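Unit 2: Masonry Walls in Interior Renovation
Stomdale Technical College, Building Materials

2.1 Scope
These notes cover exposed clay brick in occupied rooms. Exterior cavity walls are treated in Unit 11. Read the section on mortar before the lab session in January.

2.2 Bond and curvature
A straight wall in stretcher bond shows only the long faces of the bricks. The same bond can be laid to a curve, within limits. Each stretcher stays straight, so the arc is a series of short flats, and the vertical joints open on the convex side. The smaller the radius, the wider the difference between the outer and inner edge of each joint. When the difference becomes hard to fill neatly, use headers or purpose-made radial bricks.

For the Halberg exercise, assume an outer radius of 1,599 mm and a wall height of 640 mm. Calculate the arc length for a quarter circle first, then the number of units per course. Include the joint in the unit length.

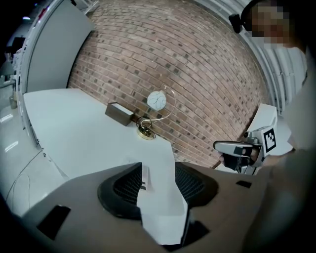

Fig. 2.1. Curved brick wall indoors, mixed brick colors with light mortar.

2.3 Color variation
Fired clay varies with the raw material, the position in the kiln and the air supply during firing. Darker units may come from a separate batch. Bricks should be drawn from several packs at once – otherwise color bands form where one pack ends and the next begins.

2.4 Mortar
Mortar should be weaker than the brick, so that movement cracks follow the joints and can be repointed. Old lime mortar must not be repointed with a hard cement mix. Rake joints to a depth of at least twice their width, brush out dust and dampen before filling.

2.5 Sealing
Sealers reduce dusting but slow drying. Test on a small area first. Walls with salt deposits are left unsealed until the source of moisture is found.

Reading: Jimberg course pack, chapter 2.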